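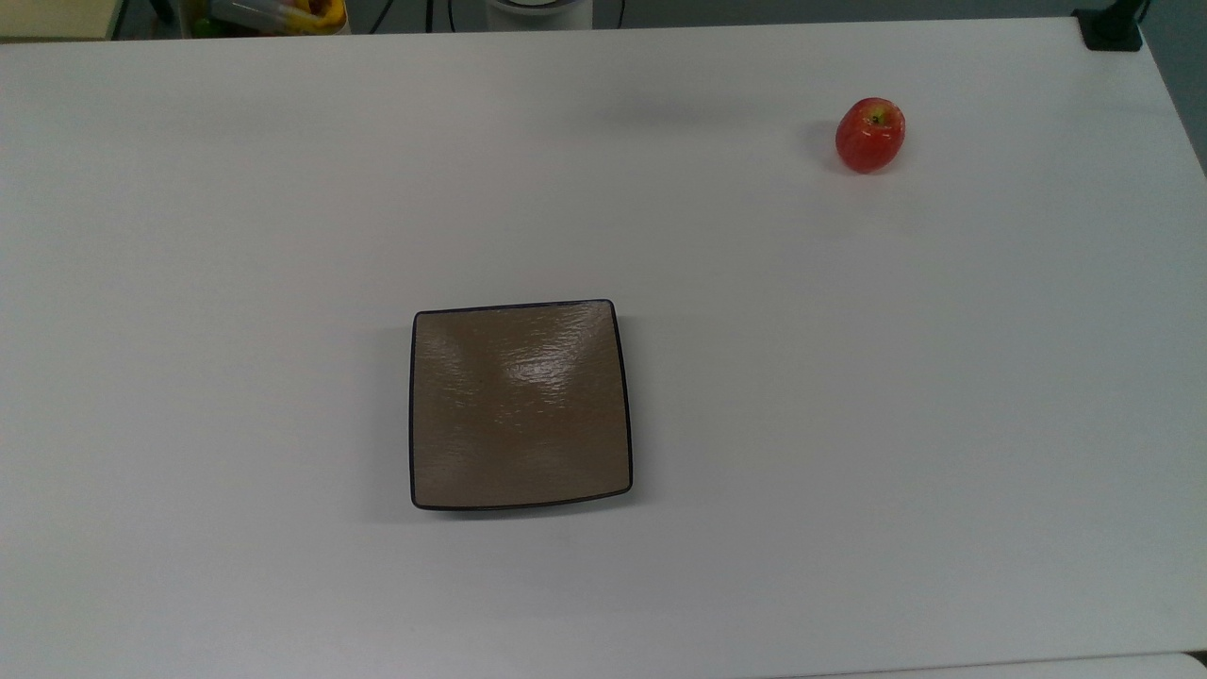

Right, I promised a few of you the story of our wobbly week with the apple task, so put the kettle on, it's going to take me a few posts.

The job sounds like nothing at all. Pick up the apple, put it on the plate, let go, go home. We'd been running it on the Skenell arm since August and it had become the thing we showed visitors, because everyone understands an apple and a plate.

Then on 4/2/25 Sherif started a normal morning batch and the arm went for the plate instead. It came down far too low, pressed on the rim and carried on pressing. He hit the stop button quickly, bless him, and the only casualty was a fingertip pad with a split in it.

My first thought was the new gripper pads and I was very sure of myself. Candela fitted the old ones back on, very patiently, and it did exactly the same thing on the second go. So that was me told!

Second thought was the depth readings. We use shiny plates and shiny plates are a pain - you get a bright streak of light across the middle and the depth sensor either gives up or makes something up. Leire pulled the logs and there it was, a hole in the depth map right where the glare sits.

But we've always had glare, and the old software coped by ignoring the hole. So what had changed? Cayetano went back through the updates (I'd have given up and had lunch) and found that the January one filled missing depth with the average of whatever was nearby. Lovely for a smooth picture. Less lovely when "nearby" includes a bad reading well below the table.

So the arm believed the plate was deeper than it is, and went looking for the bottom of it. It should still have stopped on contact, and that's the bit that bothered me most. The force limit had been raised for a different job with heavy boxes and never put back.

We went through 823 saved runs after that. Ten had the same dip towards the plate, just smaller, and they'd all been marked as fine because the apple got there in the end. I marked a good few of those myself, so no pointing fingers from me.

What we've done: holes in the depth map stay as holes now, the force limit loads with the task and can't carry over from the last one, and there's a hard floor 3 mm above the table that the fingers can't go through whatever the software believes.

Benedita has also asked for the stop button to be moved to the near side of the bench, as Sherif had to lean across to reach it. Quite right too. I'd walked past it for months.

We're back to short batches at half speed until Friday, then I'll see how the logs look. If anyone at Hetholm has had trouble with filled depth on glossy dishes, do send me a message, I'd love to compare notes.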